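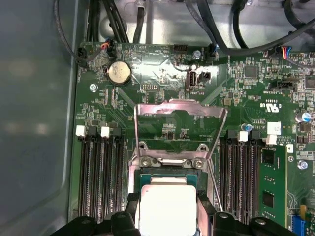 The processor, silver side up, just below the open socket.

Swapping the processor in an old workstation

I've been putting this job off since June. The tower under my desk is a Stedex I bought second-hand for £64, and it's been a lovely, heavy, slightly noisy thing, but the chip it came with was the slowest one the board would take. A faster one turned up for £17 from a seller in Gandness, so I finally cleared the table and got on with it.

If you've never done one of these before, it's easier than it looks. Most of it is going slowly and keeping your fingers off the gold bits.

What you'll need

A cross-head screwdriver, thermal paste, a few lint-free cloths or coffee filters, some isopropyl alcohol and a decent lamp. I also use an anti-static wrist strap — mine's a cheap Moltis one that clips to the chassis. A little dish for the screws helps too (I use an egg cup).

Before you open it up

Check that your board supports the new chip. Same socket doesn't always mean it'll work, and sometimes you need a BIOS update first. Do that while the old processor is still in and the machine still starts! I very nearly forgot.

Then shut down, switch off at the wall, pull the plug and hold the power button in for a few seconds. Lay the case on its side so the board is facing the ceiling.

Getting to the socket

Take the cooler off first. Undo the screws a couple of turns each, working across the corners, and give the whole thing a gentle twist before you lift. Old paste can grip like glue, and if you yank it you might pull something you didn't mean to. If it really won't budge, put it back together, run the computer for ten minutes to warm the paste, then shut down and unplug again.

Wipe away any paste on top of the old chip now, while it's still held down. Next comes the lever, the thin silver arm down the side of the socket. Press it down, nudge it sideways to free it and let it come up under control. The load plate then swings up and leaves the socket open. Don't touch anything inside, don't blow on it, and don't wave the screwdriver over it while you're looking for your tea.

You can leave the memory where it is. I've only got the one stick at the far right for now, and it wasn't in the way at all.

Putting the chip in

Hold the processor by its edges with the silver side facing up. Look for the little triangle in one corner and match it to the mark on the socket, and check that the notches line up as well. Then lower it straight down and let go. No pushing, no sliding. If it doesn't sit flat, lift it out and look again.

Once it's level, bring the plate down and work the lever back under its catch. It takes more force than feels polite, and it may creak a bit. Mine always does.

Paste and cooler

Clean the bottom of the cooler until the cloth comes away with nothing on it. I put a blob the size of a small pea in the middle of the chip and let the cooler spread it. Tighten the screws a little at a time, again across the corners, and plug the fan back in. (I once spent an entire evening wondering why a machine kept shutting itself off. It was the fan.)

First start

Leave the side panel off, plug in and switch on. The first start can take longer than usual, so give it a minute before you panic. Go into the BIOS, check it shows the right processor and keep an eye on the temperature for a bit.

If you get beeps and a blank screen, unplug it and reseat the memory before you take the cooler off again. You'll need fresh paste if you do have to lift it, so don't throw the tube away.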